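Curkport Swap & Mend Board > Clothing > Folding and Storage

Thread: Jackets with zippers. Do we fold or do we hang?

wtwal
Posted May 6, 2026
I have a rail in the hall closet that came with the apartment, and it has finally started to bow in the middle like an old horse. So the lighter jackets are coming off and going into drawers. Fine in theory. In practice every jacket with a zipper turns into a lump with a metal spine, and the collar comes out looking like it slept in a car. How are people folding these? I've tried sleeves in, bottom up, and then swearing at it.
- Walid

pokov_drawer
You zip it all the way, lay it face down, sleeves across the back, fold up from the hem. Thirty seconds. I don't see what there is to discuss.

hawi_t
There is always something to discuss, that's why the board has 2,846 posts about drawers.
I don't zip all the way. If you close it to the collar, the zipper fights the fold and you get that hump. I stop a hand's width below the neck. The pink one: 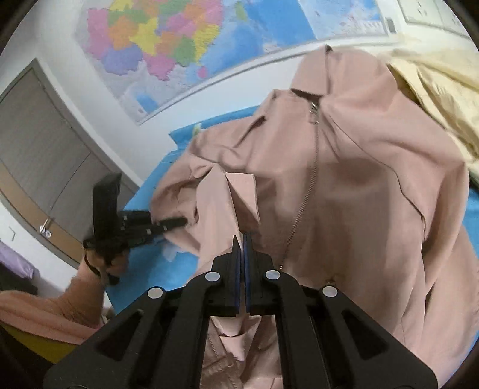
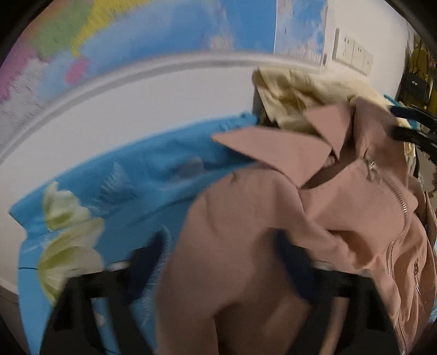
The collar is where most folding advice goes wrong, in my opinion. People flatten the body beautifully and leave the collar to fend for itself, and by October it has picked a shape and kept it. A pointed collar like the one on this pink jacket wants to be dealt with first, before the sleeves, before anything. Then look at how the long zipper bends in both of those pictures. It goes wherever the cloth goes, so if the front is lying crooked, the zipper is crooked too, and pulling on the metal won't fix it. Smooth the cloth on either side and leave the teeth alone. After that it's sleeves in, hem up, and into the drawer standing on the fold.
- Hawi Tsegaye, Mandden side of the river

pokov_drawer
Standing on the fold. So you're a filer.

hawi_t
I am a filer. I was a stacker for years and I always wanted whatever was on the bottom.

srour_st_annex
Can I speak up for hanging? A jacket is cut to go on shoulders. You fold it and you get a crease across the back that follows you into the office. Buy a better rail, Walid.

wtwal
The rail is screwed into something the landlord describes as a wall. I'm not giving it more to do.
Hawi, the collar thing makes sense and I'm a little annoyed about it. Mine are the soft kind with no points, does that change anything?

hawi_t
Soft ones I fold flat inward and forget about. They recover. It's the pointed ones that hold a grudge.

mandden_marge
I roll mine. Three jackets to a drawer, rolled from the hem, collar on the outside. Almost no creases, and you can see what you've got. The pull goes inside the roll or it scratches the drawer front. Ask me about my drawer front.

pokov_drawer
Rolling is for camping.

mandden_marge
You fold yours face down in thirty seconds, I've seen what you wear to swaps.

srour_st_annex
Still hanging mine.

wtwal
OK, report. Did three last night. One Hawi's way, one rolled, one the thirty-second way. Hawi's stands up by itself. The roll is fine but it's fat, and my drawers are shallow. The thirty-second one took me four minutes and has the hump.

pokov_drawer
Then you zipped it wrong.

hawi_t
How do you zip a jacket wrong?

pokov_drawer
Ask Walid.

wtwal
Moving on to sweaters, new thread tonight. The rail has straightened out a bit, by the way. I think it's relieved.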